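Chapter 6

Comparing Grippers on Thin, Flat Materials

In this chapter
6.1 Why paper is used as a test material
6.2 Recording the work by hand
6.3 From the recording to a list of actions
6.4 Three gripper types
6.5 Setting up a fair comparison
6.6 Camera placement
Terms for this chapter

Chapter 5 dealt with rigid parts: blocks, pegs, and machined rings. A rigid part keeps its shape when a gripper closes on it, and most of the arithmetic in that chapter depended on this. We now turn to materials that bend. Paper is the first of them, and cloth follows in Chapter 7.

The running case is a trial carried out by Walid Masri for Erano, a small firm that makes up sample packs and presentation folders. Erano wanted to know whether a bench-mounted arm could take over the gluing of paper sheets, and if so which gripper it should carry. Masri was given two arms to work with, the Tostholm and the lighter Twal, and three grippers. He was asked for a recommendation and the measurements behind it. His notes are used through the whole chapter, and the problems at the end are taken from them.

6.1 Why paper is used as a test material

A sheet of office paper weighs very little, so payload is never the limit. The difficulty lies elsewhere. A sheet lying flat on a table offers no side for a gripper to close on. Its edge is thinner than the position error of many low-cost arms. Two sheets lying together may come up as one, and a sheet pushed from one side may buckle in the middle and stay where it is at the far edge.

Paper also shows damage. A fingertip that presses too hard leaves a dent or a crease, and the crease can be seen and scored afterward. With cloth the same mistake would often leave no mark. For this reason paper makes a good early test even where the final product is something else.

Gluing adds a second object, the glue stick, which is rigid and roughly cylindrical. A gripper that does well on the sheet may do badly on the stick, and the reverse. A good part of this chapter is about that conflict.

6.2 Recording the work by hand

Before any arm was switched on, Masri had the task done by a person and recorded it from head height, with a clear view of both hands. The table used for these recordings was round and dark, so that the white sheets stood out well from the surface. Good contrast of this kind makes it easier to find the sheet edges later, both by eye and in software.
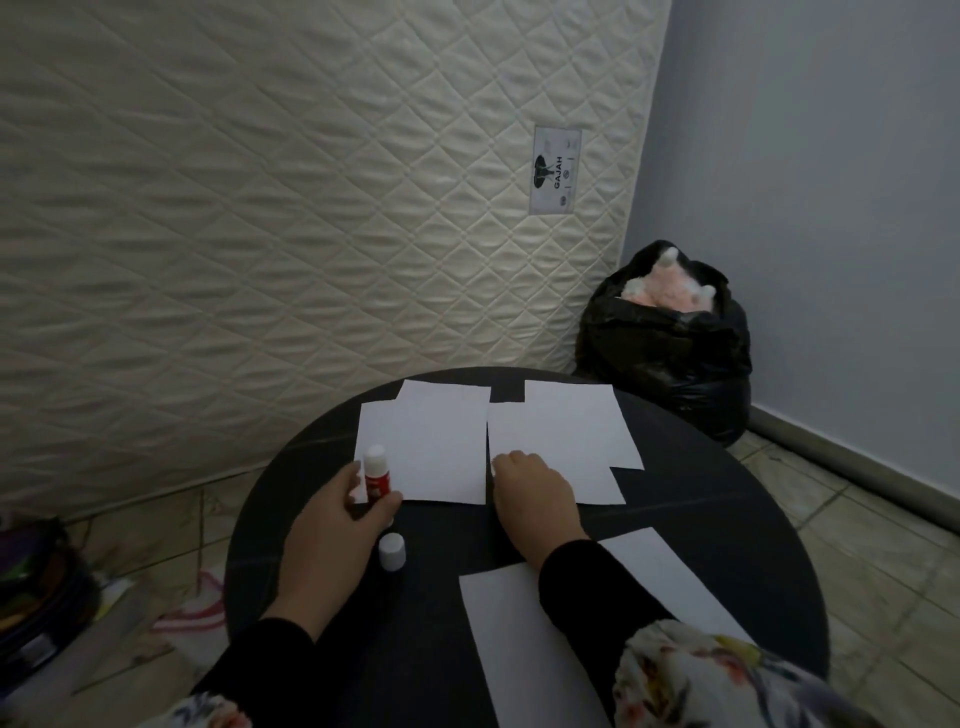
Figure 6.1. Gluing paper by hand. The left hand grips the glue stick at the left pair of sheets while the right hand lies flat on a sheet of the other pair.

The two hands in Figure 6.1 have different jobs. One handles the tool. The other is placed flat and covers a good area of paper. In most gluing work of this kind the second hand serves as a clamp, and a person does it with so little attention that it is easily left out of a written account of the task. Masri's first draft of the task list left it out. It had seven steps, all of them for the hand with the stick, and a single arm following that list would push the sheet across the table as soon as the glue began to drag.

There are two usual ways to replace the holding hand. One is a second arm. The other is a fixture, such as a vacuum plate or a weighted bar. A fixture is cheaper and more repeatable, but it fixes the size and position of the sheet. Erano changes its sheet sizes often, so both options stayed in the trial until the end.

Masri kept the recording conditions simple. No one was told how to sit, how fast to work, or which hand to use. The sheets were not taped down and their starting places were not marked. A recording made under strict rules gives tidy data, but it also hides the small corrections that the machine will need to copy.

6.3 From the recording to a list of actions

The next step is to break the recording into short actions, each with a clear start and end. We call these contact segments. A segment begins when a finger or tool touches an object, or when the kind of contact changes, and it ends at the next such change.

For the gluing task the segments fall into five kinds:

Hold: the hand presses on a sheet and keeps it in place.
Slide: the hand moves a sheet along the table without lifting it.
Pinch: thumb and fingers close on an edge or corner.
Tool grip: the hand closes on the glue stick or its cap.
Stroke: the stick moves across a sheet with light pressure.

Two kinds may take place at once, one for each hand. When they do, both are written down with the same start time. A plain table with one column per hand is enough, and students are advised to use one before trying any labeling software.

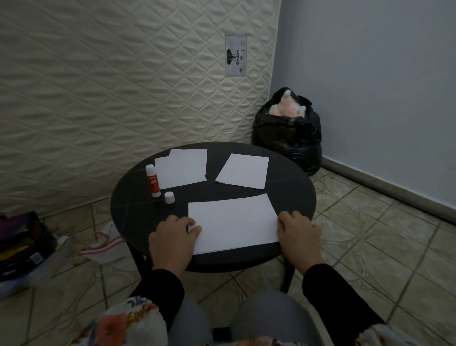

Figure 6.2. Both hands on one large sheet near the front of the table. The glue stick stands upright farther back, with its cap beside it.

Figure 6.2 also illustrates a point about where tools are put. The stick and the cap both stand on the table. A standing cylinder can be approached from any side, and a two-finger gripper can take it from above. A cylinder lying down has a definite direction, and the gripper has to turn to match it. It may also roll when touched. In Figure 6.1 the cap is lying on the tabletop, so a program written only for the arrangement in Figure 6.2 would need an extra routine for that case. Masri wrote one, and the added rotation cost the Tostholm arm little time. The Twal arm had a smaller wrist range and sometimes had to let go and take the cap again.

The lesson is general. Look through the recordings for every resting position an object takes, and treat each as a separate case until you have shown that one routine can cover them all.

6.4 Three gripper types

The trial compared the following grippers.

The parallel jaw gripper has two flat fingers that move toward each other in a straight line. It holds the glue stick firmly. On flat paper it needs help, and the usual trick is to slide the sheet until its edge hangs over the side of the table, where one finger can pass below it and the other above. This takes an extra movement and some free table edge.

The suction gripper uses one or more cups connected to a vacuum pump. It lifts a single sheet from above with no need for an edge. Paper lets some air through, and thin grades let through enough that the cup may take hold of the second sheet as well. It can't do much with the glue stick – the curved side is too narrow for most cups.

The soft-finger gripper, sold to the trial under the name Ornis, has three flexible fingers with ribbed pads. It can press on a sheet with the pads, drag it, and then close on the edge. It can also hold the stick, though the stick tilts in the fingers when the stroke pressure rises.

None of the three covers all five segment kinds well. Table 6.1, at the end of this section, gives Masri's first ratings. These were made by judgment alone and were meant to be replaced by measured values.

Table 6.1. First ratings, before measurement

Segment / Parallel jaw / Suction / Soft finger
Hold / fair / poor / good
Slide / fair / good / good
Pinch / good at table edge / not possible / fair
Tool grip / good / not possible / fair
Stroke / good / not possible / poor

The arms were rated separately. It is a common error to test gripper A on one arm and gripper B on another and then to credit the whole difference to the grippers.

6.5 Setting up a fair comparison

Each gripper was mounted on each arm, giving six pairings. Every pairing made 20 practice attempts that were not scored, followed by 160 scored attempts. The scored part of the trial therefore came to 960 attempts. Masri drew all the paper from a single lot of 3000 sheets, and he stored it in the test room so that it would settle to the same moisture level as the air.

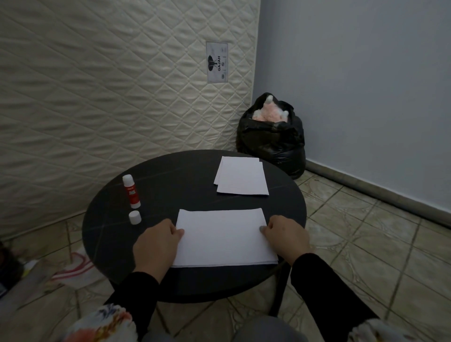

An attempt counted as a success when three conditions were met. The correct number of sheets had been moved, no sheet had a crease longer than 5 millimeters, and the final position was within 3 millimeters of the target on both axes. If any condition failed, the attempt failed, and the reason was entered under one of four headings: missed grip, double pick, damage, or placement.

Recording the reason matters as much as the score. The best pairing on single loose sheets, the suction gripper on the Tostholm arm, succeeded in 93 percent of its attempts on that part of the task. Almost all of its failures were double picks. A different fault would have called for a different arm or a better camera. Double picks called for a lower vacuum level and a short pause before the lift, and both could be changed in an afternoon.

The order of attempts was mixed. If all the parallel jaw tests are run first and all the suction tests last, any slow change in the room or in the operator's skill will appear as a difference between grippers. A shuffled list made in advance avoids this. The operator should not be free to swap items on the list, even when a swap would save a gripper change.

6.6 Camera placement

Masri tried two camera positions: one above the table and pointing straight down, and one at head height and tilted forward. The overhead camera gave better measurements of sheet position. The tilted camera gave a better view of the gap between the fingers and the table, and this gap decides whether a pinch succeeds.

With the tilted camera the background enters the picture. Walls, flooring, and stored items all add edges that a simple edge finder may take for paper. White or cream surfaces cause the most trouble. The remedy is to mark out the tabletop once, at the start of each session, and to ignore everything outside it. On a round table the outline is an ellipse in the tilted view, and five well-spaced points on the rim are enough to fix it.

Sleeves and hands are a separate matter. They pass inside the marked area and may cover part of a sheet. During hand recordings, a sheet that disappears behind a forearm should be kept in the list at its last known position until it is seen again. Section 6.7 gives a short procedure for this and works through it with one of Masri's recordings.

Terms for this chapter

Contact segment: a stretch of work during which the kind of contact doesn't change.
Double pick: lifting two sheets when one was wanted.
Fixture: a device that holds the work in a set position.
Resting position: any stable way an object can sit on a surface.
Stroke pressure: the force between tool and sheet during a stroke.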